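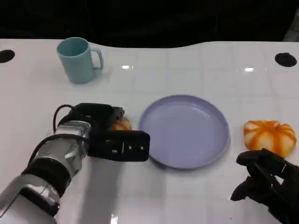

The Zullberg Home Economist costs £3,833 if you take the full licence, and it promises to tell you what a rise in interest rates will do to prices, jobs and wages. I have had it running since April. It's a desktop model of the economy for people who write newsletters, run small funds or shout at the radio, and I qualify on two of those counts.

Setting it up is easy enough. You choose a country, pick a central bank temperament (there are three, from "relaxed" to "stern") and press Run. The charts are handsome. The manual is written by someone who has plainly never been overdrawn.

My trouble is with the confidence dial. Almost everything in the model hangs on it. Raise rates and confidence goes up, so firms invest. Cut rates and confidence also goes up, so firms invest. I wrote to Zullberg's support desk to ask what confidence was made of and got a link to the page about confidence.
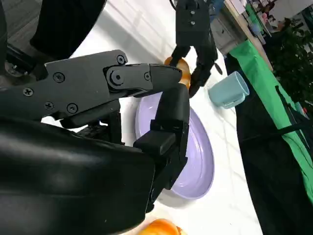 Lavender plate, orange item, black fingertip.

Banks fare badly too. In the standard version they pass savings politely from one household to another, and private debt can't be switched on without the Pranton add-on. I bought the add-on. It gave me a mortgage boom, which I enjoyed, and then no bust at all — the line just flattened out, like a guest who has remembered his manners.

Irkari's rival package is uglier and crashes when you change the currency, but it does let a bank fail. The wage figures make more sense as well, once you've found them under "Other costs".

If you need tidy charts for a slide, Zullberg will do you proud. For working out whether your rent is going up, I'd save the money and ask the landlord. Two stars, one of them for the fonts.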